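Busdale Toy Swap - Your Questions

What is the toy swap?
You bring a box of plush toys your family is done with, and you go home with a box that's new to you! Ketsara Ruangrit started it with 2 families, and we love how it has grown.

Which toys can I bring?
Almost any soft toy. Bears, birds, knitted things with silly long necks, puppets - bring them all! Googly eyes are very welcome as long as they're on tight. Give each one a gentle tug before you pack it.

How should I pack my box?
A plain cardboard box is perfect. Put the big floppy ones in first and tuck the little ones into the gaps. Scarves and hats can stay on, kids go wild for those.
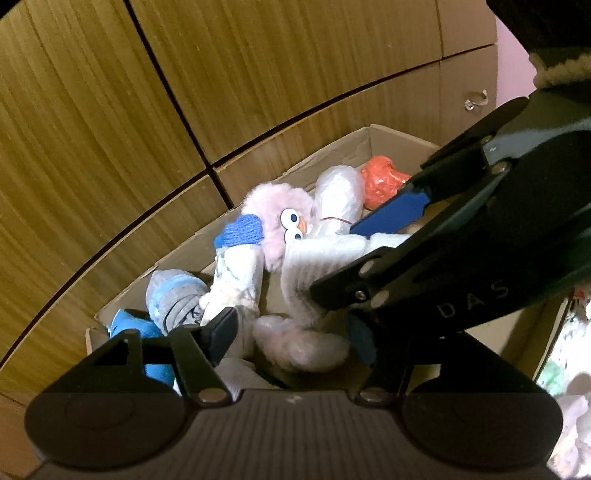
Anything with small loose parts should go in its own bag, tied shut, so the pieces stay with the right toy. Leave the flaps open when you drop off and we'll tape them for you.

Do they need to be washed?
Yes please. A cold wash inside a pillowcase works great on fluffy fur, and then let them air dry.

Is there a limit?
One box per child, up to 13 toys.

When is the next one?
1 June 2013, at the Psarras hall. Evaristo Escobedo will be at the door from 2 to 5 to check boxes in.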